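February, evening

Finished the Waltdale book at last, the one Anjani pressed on me before Christmas. Sleep in Two Halves, it says on the cover, and then inside it takes three hundred pages to say that people once slept twice a night and were the better for it. I have my doubts. I had them on page 9 and I have rather more of them now.

The case rests on old diaries and court papers where somebody mentions a "first sleep". Fair enough, the phrase is there. But people in cold houses with babies and a fire to see to will wake up, and they will call it something. I don't see how you get from that to a rule for how the human body is meant to work. Dimas says I'm being stubborn. Dimas bought the special lamp.

I did try it, to be fair to Anjani. In bed by half past eight, up at one, an hour of quiet reading, back to bed. The author promises a "silvery calm" in the middle hour. I had cold feet and a strong wish for toast. By the fourth night I was reading the same paragraph over and over and Wahyudi was complaining about the stairs creaking. I gave up after that and have slept straight through ever since, apart from when the bins went over.

Then there is the course. Kandcombe run one, five evenings and a workbook, and Arif has put his name down. They claim 3,000 people have been through it and that 57 per cent sleep "more deeply". More deeply than what? Who asked them, and when? If you've just paid for a thing you are going to say it worked. I said so to Arif and he went quiet, so I expect he has paid already.

Long walk after lunch, out past the Stonon turning and back by the allotments. Mud up to the ankle. My step counter gave me 1,474 for the whole lot, which I don't believe either, as it took most of the afternoon.

Slept like a log last night, for what it's worth, with the window open and no lamp. 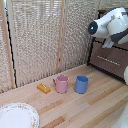

Later, ten to eleven

Ilham rang. He's read the Waltdale too and thinks the chapter on monks is sound, though he skipped the notes at the back. I told him the notes are where it falls apart. Half of them point to the author's own earlier book, and the one I wanted to check, about farm servants, only says "private letter". We agreed he'd lend me his Kasprzak, which is older and duller and probably better.

Must give Anjani her copy back and think of something kind to say about it. The maps were nice. Going up now, and not setting anything for one o'clock.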